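Play kitchen corner opens at Trillmont

The children's room at the Trillmont centre has a new play kitchen, open to under-sevens from April 7, 2026. It was paid for with 200 pounds left over from the December fair.

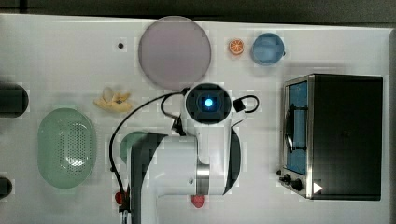
Iolanda Macedo

The set includes plates, bowls, a green colander and toy fruit – the banana and the orange slice among them. Sessions last an hour and take up to 11 children. Donations of play food are welcome and can be left at the front desk.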